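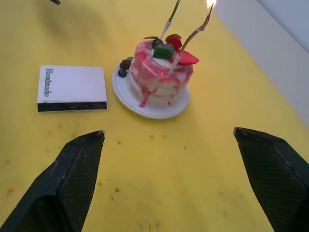
By Pak-hei Kan, Golance press desk
Wednesday, for immediate use

Grolbridge toy makers Gernska are bringing their little layer cake to the town's November craft fair, and we're delighted to have them! The white cake comes on a round plate, with pink and red drizzle running down its sides and a raspberry, a strawberry slice, a dark blue berry and a green cube-shaped sweet on top.

The Gernska table opens at 10 in the morning in the Lazaridis Rooms. Children aged three and over can lay out a pretend birthday tea, choose the toppings and decide where the candles go (grown-ups are welcome to join in, and usually do). Sessions take up to seven children at a time, and there are 13 across the day.

"I wanted a cake that looked as if someone had got carried away with the icing," said Gerardo Cabanatuan, who designed the set. "The drips on the plate are my favourite bit, and I fought to keep them."

Entry is free. Places at the table can be booked at the door or through the Golance office in Grolbridge, where press enquiries should also be sent.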